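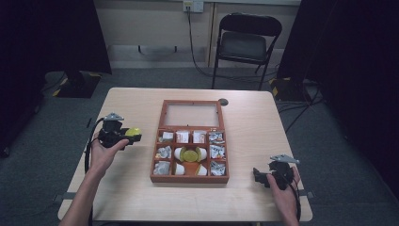
The tea box, lid up

A glass-look lid folded right back, and under it more compartments than any household has opinions about tea. Two white packets with red printing are standing to attention at the back. The crumpled silver stuff has stopped trying.

About this page

I inherited the office tea box in September, along with a desk by the radiator and a drawer of somebody else's batteries. Fathima Amarasinghe had kept it before me, and kept it well. She handed it over with a page of notes, the first of which read "do not let it become a drawer". What follows is the state of things, with captions, for anyone on the second floor who has asked me where the peppermint went.

The back row

Proper packets live here, upright, so that you can find one before the kettle clicks off. The rest of the row is foil and something crumpled and white. If you brought in the Varnska sampler, please come and identify your survivors.

The middle

One wide compartment with a small one on either side. A flat, round, yellow-green disc has taken the best seat, with white cup-like pieces for company. I have had three theories about the disc, all of them put to me by people who didn't want to be the one to pick it up. The small compartments have foil in them. There is a theme.

The front row

More foil on the right, a white and silver bundle on the left. The bright orange compartment is the cheerful one, and has a little white wedge in it. Fathima's notes give this row to fruit teas. The fruit teas have not been told.

The box itself

Reddish-brown wood, darker round the rim, warm orange-brown inside. It came from Marchetti, the shop by the station that sells trays to people who already own trays. The partitions are thin, so no forcing in a Fleletti multipack and hoping for the best.

House rules, such as they are

Empty wrappers go in the bin, which is 4 steps from the kettle. I have paced it.
Anything unlabelled by the end of the month becomes mine.
Halix decaf goes in the back row, where those who want it can find it and the rest of us can't pick it up by mistake at nine in the morning.
Complaints to extension 618. I am usually making tea.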